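¿De dónde sale el dinero de un club de fútbol?

Sección infantil · Aprender economía con el deporte

Un club de fútbol profesional es un equipo, pero también es una empresa. Tiene que pagar a sus jugadores, cuidar el césped, encender las luces del estadio y organizar los viajes. Para hacer todo eso necesita dinero, y ese dinero llega por varios caminos. En esta página se explican los más importantes con la ayuda de un club llamado Deportivo Karaki.

Las entradas y los abonos

El camino más antiguo es la taquilla. Cada persona que quiere ver un partido en el estadio compra una entrada. Quien desea asistir a todos los partidos de la temporada puede comprar un abono, que se paga una sola vez al año o en varios plazos.

El Deportivo Karaki juega en el estadio de Varach. Si una entrada infantil cuesta 2 euros y acuden 393 niños y niñas, el club recibe 786 euros por esas entradas. Puedes comprobarlo con una multiplicación: 393 × 2 = 786.

Los días de lluvia o de mucho frío puede ir menos público. Por eso los abonos son tan útiles para el club: permiten saber, antes de que empiece la temporada, con qué cantidad se cuenta.

La televisión

Muchas personas siguen los partidos desde su casa. Las cadenas de televisión y las plataformas de internet pagan por el permiso para emitirlos. Ese permiso recibe el nombre de «derechos de televisión».

En muchas ligas los derechos se venden todos juntos y después se reparte el dinero entre los clubes. Una parte suele ser igual para todos. Otra puede depender del puesto en la clasificación o del número de espectadores que tiene cada equipo.

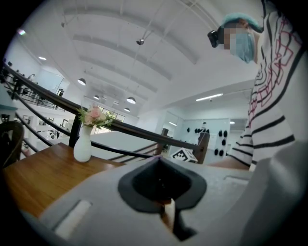
Los patrocinadores

Un patrocinador es una empresa que paga al club para que su nombre se vea en la camiseta, en las vallas del campo o en la página web. El nombre que aparece en la camiseta del Deportivo Karaki es Grurance, una compañía de seguros. La marca Isness, que fabrica ropa deportiva, entrega las equipaciones y paga además una cantidad cada temporada.

El club y la empresa firman un contrato. En él se escribe cuánto dinero se va a pagar, durante cuánto tiempo y en qué lugares aparecerá el nombre. Las dos partes están obligadas a cumplirlo.

Los traspasos

Cuando un jugador tiene contrato con un club y otro equipo quiere contar con él, los dos clubes pueden acordar un precio. A esa operación se la llama traspaso. El jugador también debe estar de acuerdo. El dinero de un traspaso puede ser mucho, pero no llega todos los años, y un club prudente no lo gasta antes de tenerlo.

Ingresos y gastos

El dinero que entra se llama ingreso. El que sale se llama gasto. Imagina que, de cada 100 euros que recibe el Deportivo Karaki, 60 se destinan a los sueldos y 38 al estadio, los viajes y la escuela de fútbol. Quedan 2 euros, que el club puede ahorrar.

Si en una temporada los gastos son mayores que los ingresos, el club tiene pérdidas. Entonces puede usar sus ahorros o pedir un préstamo a un banco. El dinero que todavía falta por devolver se llama deuda.

Palabras que conviene recordar

Abono: pago que permite asistir a los partidos de una temporada.
Patrocinador: empresa que paga para que se vea su nombre.
Traspaso: acuerdo por el que un jugador cambia de club a cambio de un precio.
Deuda: dinero que se debe y que hay que devolver.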